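**Belt conveyor (tabletop)**

A tabletop belt conveyor is a small, wonderfully simple machine: a loop of flat belt pulled over 2 rollers, carried by a long side frame. Green belts are a classic choice, and aluminum profile is a favorite for the rails, as brackets and sensors can be bolted on almost anywhere!

The Tralden bench type, last revised in June, has a belt 144 mm wide and takes loads of up to 8 kg. The longer Lockwood version is popular in packing rooms, where trays catch or feed the goods. Wiping the belt down keeps it running beautifully for years. 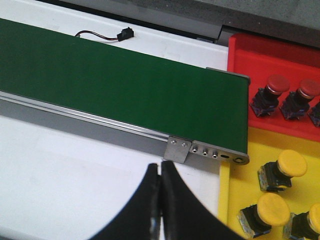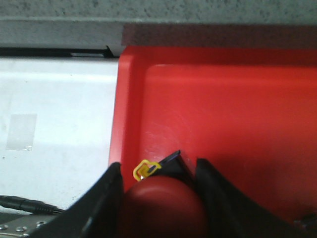
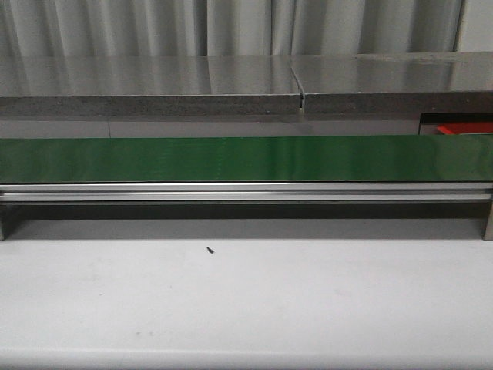

*Belt end with side rail and sensor (first); red plastic tray (second); green belt in front of a steel-topped counter (third).*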